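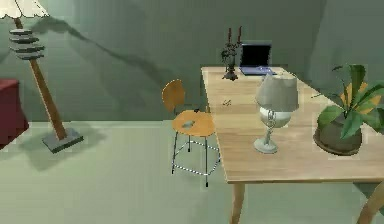

Drendbridge Lighting Workshop: Shade and Fabric Bench

Home Notebook Materials Suppliers Contact

March, notebook entry, started 9.40 am

Scalloped shades again. Cream cotton, second attempt at the lining. The first one puckered at every low point of the scallop and Joana unpicked it yesterday afternoon. She kept the outer cover, so only the lining and trim are new.

Cut the lining on the bias this time, 15 mm seam allowance all round. Pinned at the top ring first, then the struts, then left it under tension while I did the trim. It sat flatter than the straight-grain piece did. Still a slight pull near the join, on the side that will face the wall.

Adhesive: the Ramalho tin is nearly finished and has gone stringy. Tried the Deltstead one on an offcut. Grabs faster, and left a yellow mark on the cream when I put too much on. Thin coat with the small brush and it was fine. Colour of the dried edge to be checked tomorrow in daylight.

Trim used on the test shade came to 161 cm including the overlap. Issa's sheet says less, but he measured across the scallops instead of following the curve. I've pencilled the new figure on the sheet. There is 494 cm left on the roll, so three shades at most, and Asmaa wants to know before she orders more from Zuvholm.

2.15 pm. Lining stitched. Eight stitches to the inch was too coarse around the curves, went smaller and redid the worst two. Ga-eun suggests clipping into the allowance before turning. Will try it on the next one.

To do:
- return Dalia's good shears
- ask Issa about the bent ring
- new Ramalho tin or switch over, need a decision
- steam the spare cover, low heat

2 comments | 8 shares

Contact the workshop | Copyright Drendbridge Lighting Workshop | Back to top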